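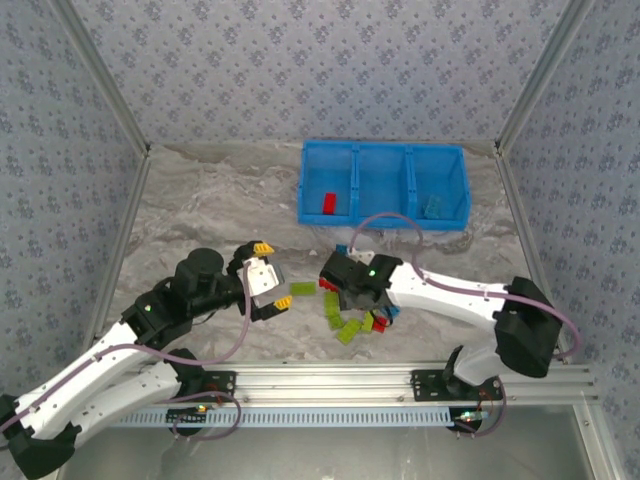

The gripper is the last thing you should spend money on, according to one reader from Plovberg who wrote in after our May piece on low-cost arms. Get the cameras right, the letter went on, and almost any pair of fingers will pick up almost any block. Two more letters said much the same.

We had been planning a gripper comparison anyway, so the letter gave us a question to test. We ran 1241 picks over several weeks on a two-arm bench, sorting toy building blocks into a divided blue bin. Both arms worked from the same rail and under the same fixed camera. For the first half of the test we left the camera and the software alone and changed only what was on the end of the arm.

The two grippers were the Flistus, a parallel model we fitted with yellow fingertip pads, and the Breltix, a black one with a green status light on top. Both open wide enough for a toy block with room to spare. Neither is meant for heavy work, and we didn't ask for any.

On blocks lying by themselves there was very little between them. The Flistus missed 19 picks in the whole run of single blocks, and the Breltix missed a few more. Most of those misses came in the first two days, before we had the approach height right. If your parts arrive one at a time with space on every side, buy whichever one bolts on to your arm.

Piles were another matter. Blocks that touch each other leave no gap for a finger, and a gripper coming straight down tends to land on top of a neighbor. The Breltix has the narrower fingers and did better here. It could get a tip between two blocks and push one aside before closing. The Flistus often came up with two blocks, or with one held by a corner that dropped on the way to the bin.

The pads made more difference than we expected. We tried the Flistus with bare fingers for 318 picks and the dropped blocks went up sharply, mostly on the smooth sides. New pads are cheap and take a few minutes to fit. Ours were due for a change by the end.

Then we turned to the reader's point. We moved the camera, changed the lights and put in the Karunaratne controller, which lets you slow the last inch of the approach. The slower approach helped both grippers in the pile. The camera move helped too, though less, and only when an arm wasn't blocking the view. With two arms reaching into the same space, that happens a lot. A small camera on the wrist would probably fix it, and we plan to try one next.

So the letter was partly right. Better settings closed maybe half the gap between the two grippers on piled blocks. The rest stayed, and it came down to finger width.

A few practical notes. Leave more slack in the cables than you think you need — a tight loop at the wrist pulled one of our plugs out twice. Check the jaw zero every morning. And run each test with the blocks tipped out fresh, as a pile that has been picked over gets easier with every block you take.

Our settings for both grippers are on the magazine's download page, along with the full pick log.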